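How to set up a translated fiction reading log

A reading log helps you see which countries you have covered and which you keep missing. A plain notebook will do, or a spreadsheet if you like to sort things.

Start with five columns: title, author, author's country, translator and date finished. Use the country where the author was born or has lived longest, and stick to one rule. I use birthplace.

Next, go through your shelves and enter what you have already read. Leave the date blank if you can't remember it. My first list had 141 titles from only 17 countries.

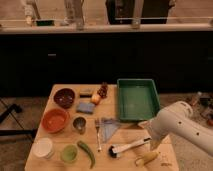 Once the old books are in, sort by country and pick three with no entries. Look for short books first. Anything under 500 pages is fine, but a novella is easier if the writer is new to you. Celeste Alarcón's Villalba stories are a good place to begin, and most of them run to 16 pages or fewer.

Check the library catalogue under the translator's name as well as the author's. Spellings of authors' names vary between editions, and Grulbridge library lists some of them twice.

Update the log when you finish each book. I add a one-line note on whether I would read the author again.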